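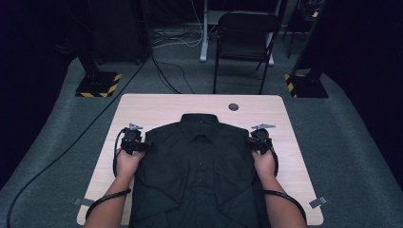
Mingxuan Cui
Perception and tooling notes, Rodville lab
Aug 13, 2026

Spent nearly the whole day on the black shirt problem, so this entry is going to be mostly about the black shirt problem. Sorry to anybody who came here for the planner update (it's at the bottom, it's short).

Background, for Buppha and whoever else picks this up: the keypoint model in Plindero wants to find the collar points, both shoulders, the sleeve ends and the hem corners before the fold planner does anything. On light shirts it's great. On black ones it falls over, and it falls over in a really annoying way, which is that it's confident. Black gripper up against black fabric at the shoulder, and the model happily puts the shoulder keypoint on the gripper jaw. Then the policy learns that shoulders are wherever the gripper already is. Wonderful!

I pulled 600 frames out of the July handheld sessions, dark garments only, and went through the ones where the keypoint and the gripper mask overlap. In 73 of them the shoulder point sits on the device body. I'd been assuming this was a lighting thing because the room is so dark past the table, but the exposure on the table is fine. You can see the creases, you can even see the buttons if you squint. The detector just doesn't care about creases at that scale. It wants an outline, and the grippers eat the outline exactly where we need it.

First thing I tried was the dumb fix: mask the grippers out before detection. We already get their poses from tracking, so I projected the gripper mesh into the head camera view, dilated it a bit and filled it with gray. Helped a little, then made a new mess. The model started treating the edge of the gray blob as fabric edge, so the shoulder point moved off the jaw and onto the rim of the mask. I should have seen that coming. Also my mesh doesn't include the cable, and the loops near the wrists kept getting picked up as sleeve boundary. Twice I thought I had a sleeve bug and it was a cable.

Second thing, much better: leave the image alone and feed the gripper mask in as an extra channel, with the loss weighted down wherever the mask covers a labeled point. So the network knows something is in the way and gets to infer the shoulder from the collar and placket. The collar is the hero here, by the way. When it's standing up stiff with a clean V it gives you the whole orientation of the shirt for free, and the button placket gives you the center line. I added a symmetry term across that line and the shoulder points calmed right down.

It's not perfect. The symmetry term assumes the shirt is lying square, and once the sides are tucked in and the lower half goes diagonal with wrinkles, it drags the hem corners inward. I've turned it off for anything below the last detected button. Ugly, but it's one flag in the config (sym_upper_only, default true now) and I left a comment in there explaining myself.

Annotation tool: Buppha Yimyam asked for the contrast slider to apply per region and not to the whole picture, and she was completely right. Stretching everything just turned the table into a glowing rectangle. It now works inside whatever box you drag. She relabeled a batch with it and said the shoulder seams were finally findable without guessing. If the slider sticks at max, reload – I know, I know, it's on the list.

Also found out why replay had been drifting. The video runs at 60 fps and the Luo logger stamps gripper poses on its own clock, and I was matching by index after the first sync. Fine for the start of a recording, and by frame 3752 of the long one the projected gripper was floating clear off the hand. Switched to interpolating on timestamps. If you exported masks from any long recording before today, please redo them, and don't trust the overlap plots either.

Planner, as promised: nothing changed. The Radberg branch still plans the second sleeve before the first one has settled, and I haven't touched it. It does now refuse to plan if either shoulder confidence is under the threshold, so expect more aborts in the logs. Those are on purpose.

Next up:
Retrain overnight with the mask channel and the symmetry flag on.
Add the cable to the mask, maybe as a fat spline from gripper to wrist.
Try the navy polo, where the collar won't stand up and I expect to suffer.
Ask Buppha if sleeve ends need an "occluded" label or if "not visible" covers it.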